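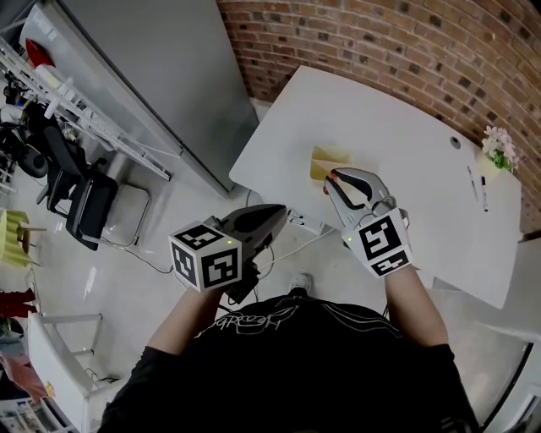
Reader Comments and Newsroom Practice at a Local News Site
Final report, Journalism and Media Studies project course
Project group: Ghizlane Bouzid, Ekow Ametepe, Eino Kauppinen
Supervisor: Mayu Hirose

1. Background

The Brikcombe Courier closed its print edition and now publishes only online. Its comment section, open to any registered reader, was moved in October to a moderated system supplied by Avlow. Under the new system a comment is held until an editor approves it. The project examined how the change affected the content of the discussion and the daily work of the editors.

2. Material and method

The group collected 398 comments posted under local news articles. Half of the collection period fell before the move and half after it. Sports results and obituaries were excluded, as comments on these pages are handled separately. Each comment was coded by two members of the group working independently, using a scheme adapted from an earlier student project on the Lallholm weekly. Where the codes differed, the third member decided.

Interviews were held with six members of the newsroom, among them the web editor, Nawal El Ouafi. The interviews followed a common guide and were transcribed in full. Interviewees other than the web editor are not named.

3. Results

Comments addressed to another reader became less frequent after the move, while comments addressed to the newsroom became more frequent. Corrections of fact, such as a wrong street name or council ward, were the clearest case. Several editors stated that they now read these corrections earlier in the day, and that articles were updated as a consequence.

Approval could take up to 15 hours for comments submitted late in the evening. This was most noticeable under a series on Ramadan opening hours for shops and the public library, where much of the reader activity took place after sunset and no editor was on duty. The web editor described the delay as the main weakness of the system and has requested an evening shift.

Personal attacks were rare in both periods. The material does not permit a firm conclusion on this point, as comments rejected by the editors were not made available to the group.

4. Limitations

The study covers a single newsroom and a short period. A local election campaign began during the second half of the collection and may have influenced both the number of comments and their tone. The coding category "general opinion" was too broad and should be divided in any later work.

5. Recommendations

The group recommends that the Courier publish its moderation hours beside the comment form and mark articles that have been corrected following a reader's comment. The coding scheme and the interview guide have been deposited with the department office and may be requested from the supervisor.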